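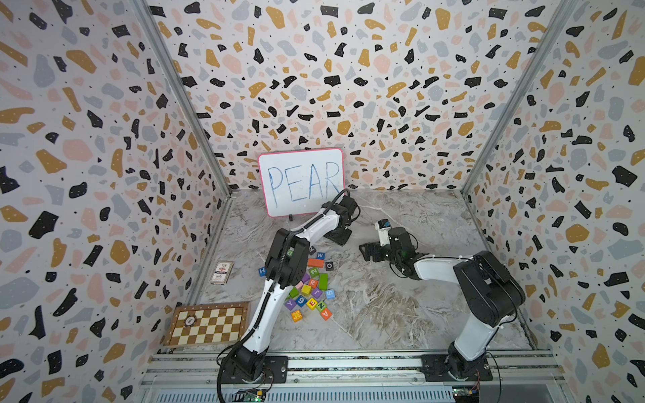

The first table at the Zakden open day, with the word to spell on the whiteboard.

Zakden Open Day
Feb 28, 2023

I signed up for the Zakden open day back in the fall and then forgot I had. The reminder email came last week. I had a day of vacation left that I needed to use by the end of the month, so I went.

Zakden is in Lilton, in the old Harasym building out past the rail yard. If you grew up near there you know the building. Harasym made window hardware and my uncle worked second shift there until they moved out. The drive took me 50 minutes, and the last ten of those were spent looking for the entrance, which is on the side now. The front door still has the Harasym name over it but it's locked.

They gave out 200 tickets and split people into morning and afternoon. I had afternoon. You get a sticker with your first name, a sheet with a map on one side, and a cup of coffee if you get there before the school groups do. Then they walk you down a long hall and you're more or less free to go between tables. Each table has a robot setup and one or two people who work on it and will answer questions.

I'll mostly write about the first table because I spent most of my time there.

The setup is two robot arms on a metal rail, facing into a kind of open box with speckled walls. The arms are white with black joints. I'd expected something bigger. These are closer to the length of a person's arm, and they move at the speed of somebody putting away dishes who doesn't want to wake anyone up.

There's a little whiteboard with a pink border at the back, and the staff write a word on it in blue marker. When I got there the word was PEAR. The job is to read the word, find the right letter blocks, and line them up in order. The blocks are the wooden kind you had as a kid, letters and numbers in different colors, just dumped in a heap.

I asked who picks the words. The answer was that visitors can suggest them, but there has to be a block for every letter, and nothing with a double letter, which rules out more than you'd think. A kid ahead of me wanted PIZZA and had to be turned down. Short words go better. They said four letters was what they liked for an open day because it finishes before people wander off.

I watched PEAR from the beginning. The first letter gave it some trouble. The arm went down over the heap, closed on air, came up, and went down again a little to the left. It got it the second time. Then it swung over, set the block down, and let go very slowly. The E was quicker. For the A it picked up the right block and then nudged the E out of place while setting it down, and I figured that would be the end of it, but on the next pass it pushed the E back before going for the R. One of the staff seemed pleased about that. It doesn't always do it, apparently. Some days it just carries on with a crooked word.

The whole thing took longer than I could have done it and less time than I expected.

What surprised me is how it learns. I'd assumed somebody sits down and writes out the moves: go here, close, lift. The way it was explained to me, a person first drives the arms by hand through the task, over and over, and all of it gets recorded – what the cameras see and where the joints are. Then the program is trained on the recordings and tries it alone. They had set themselves a target of 1,000 recordings for the spelling task, and the sheet taped to the side of the table said 1,091. I asked if they could stop now. No, they keep going, and the extra ones are mainly of things going badly, like a dropped block or one that lands on its side, so the arm gets to see how a person recovers from it.

That made sense to me. When I was teaching my nephew to drive, the useful part was the parking lot where he kept stalling.

There were other things in the box besides the blocks. A deck of cards in its box was lying over by the left wall, and near it was a chessboard with a poker chip on it. I asked about those too. They're for other tasks, and they get left in during the spelling on purpose some of the time, so the arm learns to leave alone what it wasn't asked about. I didn't get to see the cards or the chess.

Next to the table they had a screen with the camera views on it. One camera looks at the whole box and there are small ones up near the grippers. I stood at the screen for a good while. It's a strange angle if you're not used to it. The fingers look enormous and everything else looks like it's sitting on the floor of a canyon. You also can't see much at once, so you start to understand why it fumbles. If all I could see was what was right in front of my knuckles, I'd knock things over too. 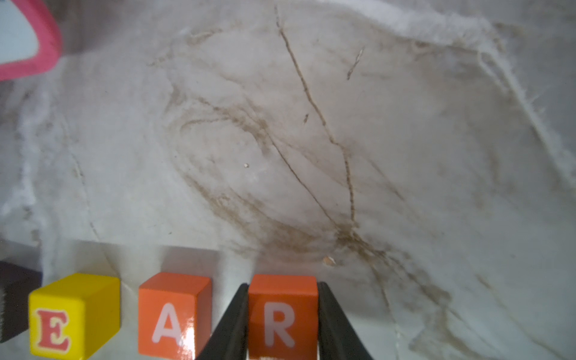 Close up on E, A and R, with the R in the gripper.

At that distance you notice things that don't register from where the visitors stand. The E is red on a yellow block, with a thin outline and those little feet on the letter, and the A and R are plain white letters on orange. So the blocks don't all match in style. I asked whether that was a problem and was told it was good, if anything. You want it to know an E when it sees one, whatever the typeface. The shine is more of a problem. The varnish picks up a bright spot off the lights, and if that lands on a letter it can change how the letter looks to the camera.

I also asked what it's for, because somebody always asks and by then I was curious. Nobody there claimed there's a market for spelling with blocks. It's practice. It has reading in it, picking one thing out of a pile, and placing it next to another thing without wrecking it, and those come up in other work. The company they mentioned was Ekevach, which packs replacement parts in small boxes and has been talking with Zakden since May about having a pair of arms fill part of an order. The order slip takes the place of the whiteboard and the parts bin takes the place of the block pile. I don't know how far along that is. The person I asked didn't either, or wasn't going to tell a guy with a name sticker.

The other tables, quickly.

There was one arm folding dish towels. It did a decent job on flat ones and a bad job on anything that started out bunched up. The crowd liked this table best, I think because everyone has an opinion on how to fold a towel.

There was one you could drive yourself. You hold a handle in each hand and the arms copy you. The line was long and mostly kids, and I waited in it anyway. You had two minutes to put plastic cups into a stack. I got two stacked and tipped the third. It's harder than it looks. Your hands know right away how far to go but you get no feel of the cup back through the handles, so you squeeze too much or not at all. After my turn I had more sympathy for whoever did all those recordings.

The third was a rolling cart that follows a line on the floor. It was charging when I came by and it was still charging when I left.

They also had a short talk at three in what used to be the Harasym lunchroom. The talk was fine. A lot of it was about safety: how slow the arms are set to move, where the stop buttons are, why there's tape on the floor. A woman in the row in front of me asked about jobs and got a longer answer than I expected, part of which was that Zakden itself is hiring people to drive the arms for recordings, in half-day shifts, no experience needed. There was a sign-up sheet. I'd guess a dozen people wrote on it. I took the flyer for my nephew.

Before I left I went back to the first table. They had wiped the board and written BOX. It got the B and the O and then hung over the pile for a long time. The X was under something. A school group came through about then and I lost my spot, so I can't tell you how it came out.

If you want to go, they plan to do it again next year. Tickets are free. Use the side entrance, and park along the fence because the lot in back was full of school buses by one. There's a diner on the corner across from the rail yard that does a good grilled cheese – I stopped there on the way home – but they close at four and they mean it.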